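Trasemau Roadside Plant Records

A data set of wild plants seen along rural two-lane roads, with a small set of scripts for cleaning and counting the records.

What's in it

The main file, records.csv, has 1029 rows. Each row is one plant species noted at one stop. There are 704 stops in all, listed in stops.csv. A stop can have several rows in the main file or only one. Stops where nothing could be named are kept in stops.csv with the field "empty" set to yes, so they still count as effort.

The third file, names.csv, maps the common names used in the field to the accepted names. Spellings in the field notes were fixed by hand before the mapping was made. The original spellings are in the column name_raw.

Columns in records.csv

stop_id: matches stops.csv
side: L or R, as seen in the direction of travel
name_raw: what was written in the notebook
name: common name after cleaning
cover: 1 to 5, where 1 is a single plant and 5 is more than half the strip
flowering: yes, no or blank
distance: steps from the edge of the pavement, up to 10
note: free text, often blank

Columns in stops.csv

stop_id
route: Trunumum, Subramaniam or Nondance
month
mowed: yes, no or unsure
ditch: yes or no
empty: yes or no

Routes

The three routes are named after the places they start from. Trunumum is the longest and the driest. Subramaniam follows low ground and has a ditch for most of its length, which shows up clearly in the sedges and rushes. Nondance was added last and has fewer stops than the other two. It was only walked from July to October, so please don't compare its spring species with the others.

How the records were made

Stops were chosen from the map before going out, spaced evenly along each route. If a stop fell on a driveway, a bridge or a blind bend, it was moved forward to the next safe pull-off and keeps its original number. At each stop a strip 20 steps long was walked on one side of the road, then the other. Plants past the fence line were left out even when they were easy to name.

Grasses are the weak part. Many were written down as "grass, tall" or "grass, fine" and stay that way in the cleaned file. Asters were named only when in flower.

Known problems

Cover was scored by eye. Early scores on the Trunumum route run high compared with later ones, and no correction has been made.

The mowed field was added after the first month. Older rows say "unsure" where it couldn't be worked out from the notes.

Chicory and blue sailors were entered as two plants in the first release. They are the same plant and have been merged. If you have a copy from before the merge, your counts for chicory will be low.

Side is missing for one notebook page on the Subramaniam route. Those rows have a blank.

Scripts

clean.py reads the raw notebook file and writes records.csv. count.py makes a table of species by route and month. Both need Python 3 and nothing else. Run them from the top folder:

python clean.py
python count.py

The output goes to a folder called out, which is created if it isn't there. Running either script again writes over the old tables.

Use

Free to use for any purpose with credit to Trasemau Roadside Plant Records. Exact positions are not included, as a few of the stops have orchids. Corrections to names are welcome, with the stop_id and the row as it stands now.
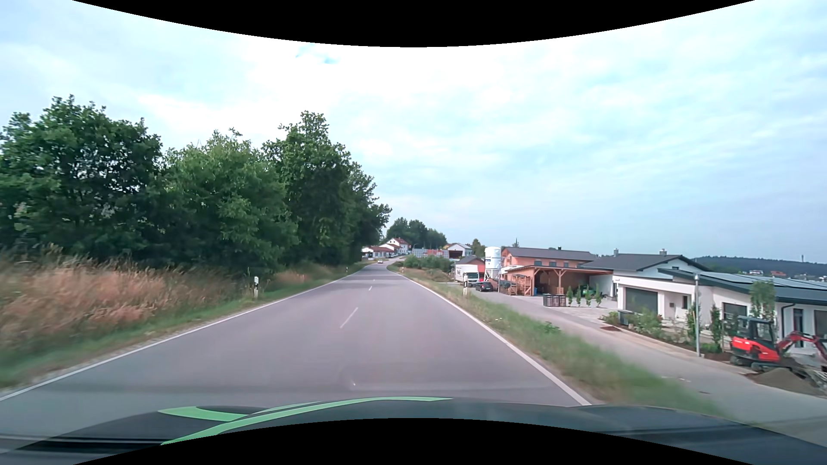 Corrections go into the next release and are listed in changes.txt under the stop_id. Changes to name_raw are not accepted, even for plain spelling mistakes; send those as changes to names.csv.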